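Stiltuvard (licor)

Stiltuvard es un licor de hierbas de 38 grados que elabora la destilería Zervas y que se vende en botella de 70 centilitros. La etiqueta habla de una receta monástica, afirmación que no respalda ningún documento conocido. El nombre tampoco aparece en los registros de marcas anteriores a la propia Zervas.

Elaboración

Según el fabricante, la maceración emplea 179 plantas y dura 7 semanas. La lista nunca se ha publicado. En cata se reconocen con claridad cuatro: genciana, hinojo, piel de naranja amarga y ajenjo. El resto, si existe, queda tapado por el azúcar.
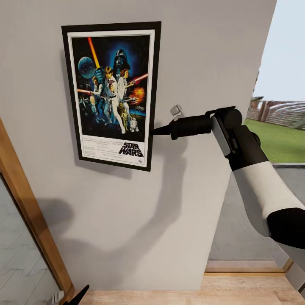

La leyenda comercial del licor insiste en un prior fundador, un incendio y un cuaderno salvado de las llamas. Uyên Ngô, autora de una guía de amargos, señala que el relato cambia de una edición del folleto a otra y que está construido con figuras de repertorio. Lo compara con un cartel clásico de Star Wars, donde el héroe vestido de claro alza el sable de luz y el casco negro de Darth Vader asoma por encima de todos: se entiende el argumento sin haber leído una línea. El prior de Zervas cumple la misma función – y tiene la misma base histórica.

Cata y recepción

Nariz de regaliz, alcanfor y caramelo. Boca densa, dulce al principio, con un amargor breve. La revista Civetti le dio 91 puntos sobre 100, nota difícil de conciliar con un final tan corto.

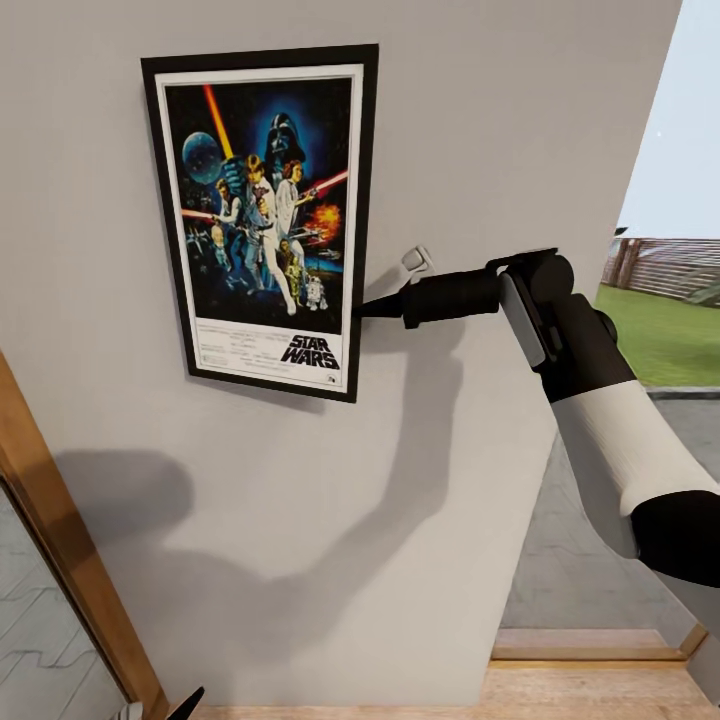
El color, un ámbar anaranjado muy vivo, suele presentarse como prueba de una larga crianza en roble. Zervas no declara edad ni tipo de barrica, y la ficha técnica admite caramelo colorante. Los aficionados lo apodan «sable», por el tono amarillo anaranjado de la hoja que empuña el héroe en el cartel de la película. La versión Ellel, más seca y sin colorante, sale cada septiembre en tirada reducida y cuesta el doble.

Véase también: amargo, genciana, licor de hierbas.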